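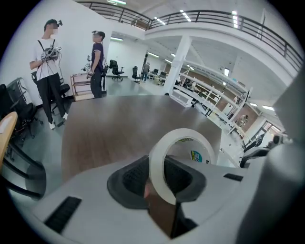 Roll of masking tape in the gripper, Malstead office, June

mdraycott
We ran 30 staff through hand-held gripper work at Malstead before the arms went into packing. The picking rate is fine. What changed is the job sheet: half of each shift is now demonstrations, logged by task and graded afterwards. Has anyone else had to rewrite job descriptions for this?

packline_two
Yes, at Ambridge. Ours went from "packer" to "packer/demonstrator" with no change in grade. The union rep, Hedvika Machala, got it reopened. The wrist load is different from packing and the old risk assessment did not cover it.

torque_spec
Disagree that it needs a new grade. It is still handling tape, boxes and tools. You hold a gripper in front of you and repeat the move 50 times.

packline_two
Repeating it 50 times is the point. A packer varies the grip without thinking. A demonstrator is marked down for it.

mdraycott
Our sheet rejects a take if the roll slips in the fingers. 101 rejects last month, most from two people with small hands. Neither had a quality problem on the line.

torque_spec
That is a tool fit issue - raise it with whoever set the grip width.

mdraycott
Raised. In the meantime the rejects count against them at review, and I want that removed first.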